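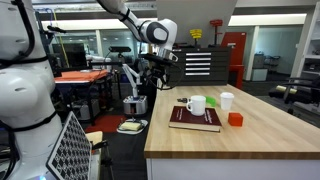

Nereo ouvre une boutique de tapis et de textiles à Wirnbridge

15 mai 2018. La maison Nereo, connue pour ses tapis de prière et ses couvertures en laine, a ouvert hier son deuxième magasin, dans la rue principale de Wirnbridge. Le premier se trouve à Nulbridge, où l'entreprise garde aussi son atelier.

Le nouveau local occupe 2 étages. Au rez-de-chaussée, les clients trouvent les tapis de prière, proposés en 17 coloris. L'étage est réservé aux plaids, aux coussins et aux commandes sur mesure.
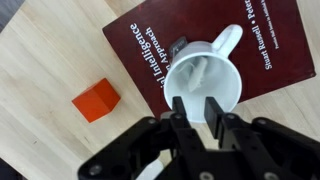 « Beaucoup de nos clients achetaient par correspondance, mais ils voulaient toucher la laine avant de choisir », explique Siamak Babaei, le fondateur. Selon lui, l'atelier a vendu 876 tapis de prière depuis le mois de décembre, et la demande est surtout forte pour le modèle Kamata, réversible et plus épais que les autres.

Ce modèle a été dessiné par Minoru Amano, qui travaille avec la maison comme créateur indépendant. Il prépare maintenant une version pour enfants, de dimensions plus petites, dont le prix n'est pas encore fixé. 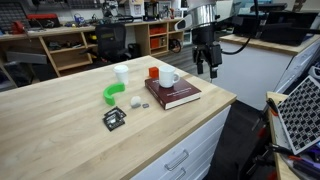
Nereo souhaite produire 3000 pièces par an, tous articles compris. Deux personnes ont été engagées pour la vente à Wirnbridge et une troisième doit les rejoindre en décembre. Le magasin reprend les tapis non utilisés dans un délai de 17 jours, sur présentation du ticket. Les commandes sur mesure ne sont pas reprises.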